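Lerkance: used furniture listings, text and attributes

Version 1.2, May 2022

Lerkance is a collection of short classified listings for used household furniture, with attributes pulled out by hand. It covers tables, desks, chairs, shelving, bed frames and chests of drawers. Sofas and mattresses are out of scope. The listings come from two free bulletin boards, one in Flirmont and one in Flasport, whose operators agreed to share closed listings. A listing is closed when the item has been sold, given away or withdrawn.

The collection was put together to study how people state the size, material and condition of things they want to get rid of. It has also been used to test unit parsers and search filters. Neither use needs anything larger.

Contents

listings.csv — one row per listing
attributes.csv — one row per extracted attribute, linked by listing_id
terms.csv — normalized terms for materials, finishes and colors
splits/ — lists of listing_id for the development and test parts
pant/ — the cleaning script and its rules
CHANGES.txt
LICENSE.txt

Size

There are 1000 listings. The development part has 900 and the test part has 100. The split was drawn at random within each board, so both parts hold listings from Flirmont and from Flasport. Repeat posts by the same seller were grouped first and kept in the same part. If you re-split the data, use seller_group to do the same, or the scores on dimensions will come out too high. Sellers who post several items tend to use one format for all of them.

Fields in listings.csv

listing_id: string, stable between versions
board: flirmont or flasport
category: table, desk, chair, shelving, bed_frame, chest
title: as posted, after removal of contact details
body: as posted, after removal of contact details
price: number or empty
price_type: fixed, offer, free, swap
seller_group: integer, arbitrary
closed_reason: sold, given, withdrawn, unknown

Fields in attributes.csv

listing_id: key into listings.csv
attr: length, width, height, depth, material, finish, color, condition, parts_missing, assembly
value_raw: the exact span in the title or body
value_norm: normalized value, may be empty
unit: in, cm, or empty
part: whole, top, frame, drawer, shelf, other
source: stated or inferred

The part field was added in version 1.1. Before that, a table with a painted top and a bare frame got two color rows with nothing to tell them apart. Most listings with more than one material or color are tables and desks, and for those the split between top and frame matters more than any other distinction in the schema. Old code that expects a single color per listing should filter on part = whole and treat the rest as missing.
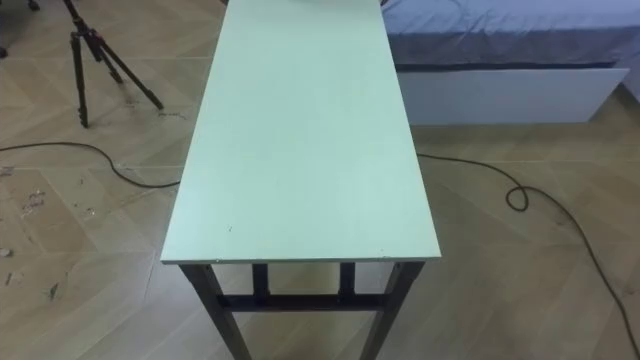
Dimensions are stored as the seller gave them, with the normalized value in centimeters. Fractions of an inch are kept in value_raw and converted in value_norm. No rounding is applied after conversion. When a seller writes a pair such as "48 x 24" with no labels, the larger number is stored as length and the smaller as width if category is table or desk. For shelving and chests, unlabeled numbers are stored in value_raw with value_norm left empty, as the order varies too much between sellers to guess.

A unit is marked as stated only when it appears in the text. A double quote mark after a number counts as inches. A number with no unit is checked against the range table in pant/ranges.txt. If only one unit gives a plausible size, the row gets that unit and source = inferred. If both do, unit stays empty.

Annotation

Two annotators read every listing in full and marked spans without seeing each other's work. A third pass settled differences. The guidelines are in pant/guidelines.txt and run to a few pages. The points that caused the most trouble:

Material. "Wood" is kept as wood and never narrowed, even when the rest of the listing hints at a species or a sheet product. "Solid" is stored as a modifier in value_raw and dropped from value_norm. "Wood look" and "wood effect" are finishes.

Color. Sellers' color words are kept as written, and value_norm maps them to a short list of base colors plus light, medium or dark. Seafoam, mint, sage and pistachio all map to light green. Teal maps to green or blue depending on the other words in the listing; with no other words it maps to blue. Natural is not a color and is stored as a finish.

Condition. Five levels: new, like_new, good, worn, damaged. The level follows the worst thing stated about the item, so "great condition, one leg loose" is damaged. This is stricter than most readers expect. Sellers' own summary words stay in value_raw.

Assembly. Values are assembled, flat, partial and unknown. A table whose top lifts off or is sold apart from its base is partial. Folding tables are assembled.

Parts missing. Only marked when the seller says so. Silence is not evidence that all screws are present.

Cleaning with Pant

Pant is the script that turns the raw board exports into the files in this release. You do not need it to use the data. It is included so that others with similar exports can produce files in the same layout.

It runs on Python 3.8 or later and has no other requirements. From the top directory:

python pant/pant.py --in raw/ --out build/ --board flirmont

Options:

--in: directory of export files, one listing per file
--out: output directory, created if absent
--board: value written to the board column
--keep-empty: keep listings whose body is blank
--strict: stop at the first file that fails to parse
--report: write counts of each rule applied to report.txt

Rules are applied in file name order from pant/rules/. Rules in the 10 series strip contact details, the 20 series repairs encoding, and the 30 series handles units. Rules that change text inside a span already marked will break the link to value_raw, so new text rules should go before the annotation step. Pant checks this at the end and exits with status 2 if any value_raw can no longer be found in its listing.
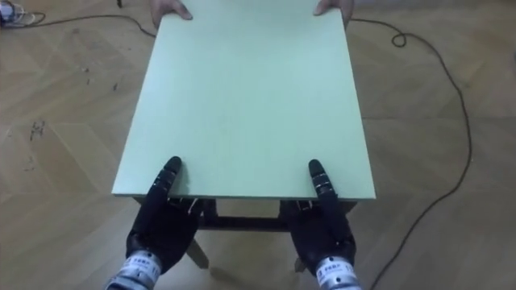 Exports from the Flasport board use semicolons inside the body field without quoting them. Rule 21 deals with this. It fails on bodies that contain a semicolon followed directly by a digit, and those have to be fixed by hand. The release files have been fixed already.

Personal information

Names, phone numbers, mail addresses and street addresses were removed by rule and then by reading. Removed text is replaced by a token in square brackets: [NAME], [PHONE], [MAIL], [ADDRESS]. Neighborhood names were also removed when they appeared next to a pickup time. Seller accounts are not included, and seller_group numbers were shuffled before release. If you find something that was missed, report the listing_id only and leave the text itself out of the report.

Known problems

Bed frames are thin. There are roughly 100 of them, most from Flirmont, and many give only a mattress size in place of dimensions. Mattress sizes are not converted.

Heights of tables are often missing. Sellers who give length and width tend to leave height out unless it is unusual — bar tables and children's tables are the common exceptions.

The price column mixes asking prices with final prices. The Flasport board let sellers edit a listing after the sale and a few did so. There is no way to separate these in the export.

Listings posted in August are more numerous than in any other month, on both boards, and lean toward desks and shelving. Posting dates are not released, so this cannot be corrected for downstream.

Some titles are all capitals. They were left alone.

Uses to avoid

The prices should not be used to estimate what furniture is worth. They come from two towns and a narrow stretch of time, and free items are overrepresented. The condition labels describe what was written, and have not been compared with any item. The set is also too small to train a general extraction model from scratch; it works as a test set or for tuning rules.

Changes

1.2 — added price_type = swap; corrected inch marks lost in encoding repair; removed duplicate rows in terms.csv
1.1 — added part and source fields; merged stool into chair
1.0 — first release

The listing_id values did not change between 1.0 and 1.2. Listings withdrawn at a seller's request are replaced by others from the same board and category, and their ids are retired and noted in CHANGES.txt.

License

The annotations, term lists and scripts may be used and changed for any purpose with credit to Lerkance. The listing text may be used for research and teaching, and may not be reposted as live listings. See LICENSE.txt for the full wording, including the terms set by the Flasport board, which cover the body field only.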